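The manager of the Joubert recycling project has run the numbers on teaching a robot to take old computers apart, and she isn't ready to celebrate. Her lab is collecting 500 examples of a person steering the arm through the job.

"People hear 500 and think it's a lot," she said. "I hear it and think, 500 of what? If they're all the same tower, you have one example."
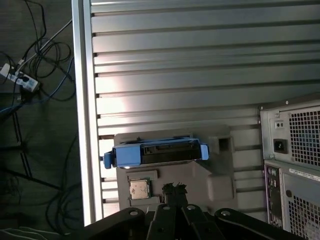
She wants more variety before anyone trains on the set in November. The software, from a supplier called Furnel, keeps every attempt unless an operator throws it out. On a slow day that leaves some 6 usable ones.

"Furnel says the bad attempts are useful too. Maybe. I've asked them twice to show me."

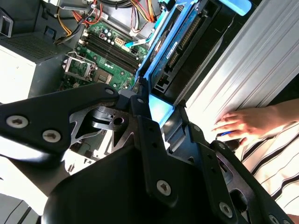
Labor is the part she returns to most. Belonen, the partner paying for the work, talks about machines sorting scrap on their own, and she finds that early. A person still works within reach of the gripper, one hand on the ribbed metal panel beside the open case. "Count those hours too," she said. "Then tell me what it saves."

Would she bet on it? She laughed. A rival group, Grillen, promised the same thing 3 years ago and has shown 2 short videos. "I'd like to see it do a case it hasn't met. Until then I'm buying screwdrivers."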